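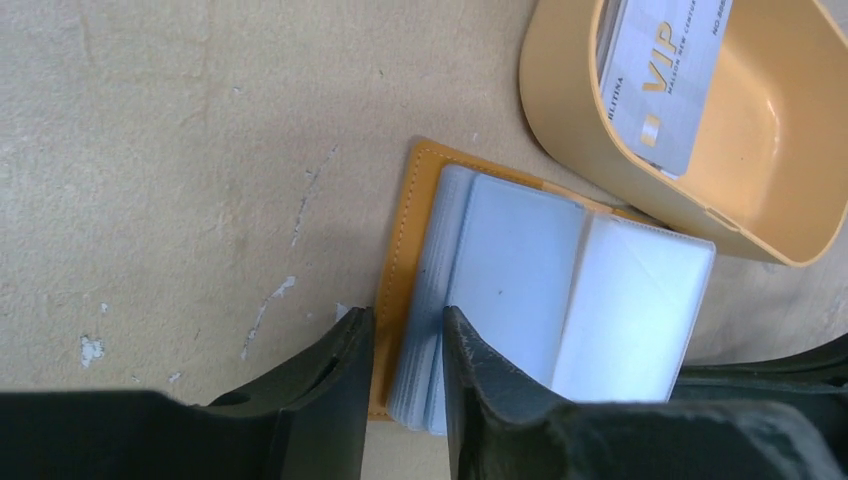 A mustard-orange leather card holder, opened flat, with tan stitching near the border.

Soudabeh Mohammadi stopped carrying cash in April. She runs a fabric stall in the covered market at Carnescombe, and she had noticed that her own customers were paying by card even for a spool of thread.

"I used to go to the bank for coins every morning," she says. "Now one bag lasts me weeks."

The market has 29 stalls, and all but 3 of them take cards. The holdouts sell eggs, secondhand paperbacks and cut keys. Their reasons are mostly the fees. A card reader takes a slice of every sale, and on a small sale the slice hurts.

Titilayo Ajayi repairs shoes and bags at the far end of the hall, next to the Nouri bakery. She paid $565 in card fees last year – more than she spent on thread and glue together. She still would not go back. People who pay by card tend to leave the bigger jobs with her, she says, and she no longer walks home with the day's takings.

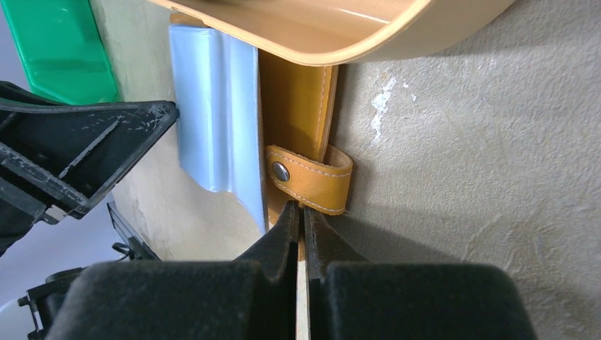 What she has seen change is the size of what people carry. The thick billfold with a coin pocket hardly comes in for repair anymore. Customers want something slim that holds a few cards and one folded bill.

The town, with 1,400 households, lost its last bank branch two years ago. The nearest cash machine is outside the Irham grocery, and it charges for withdrawals. Older shoppers still line up there before the market opens.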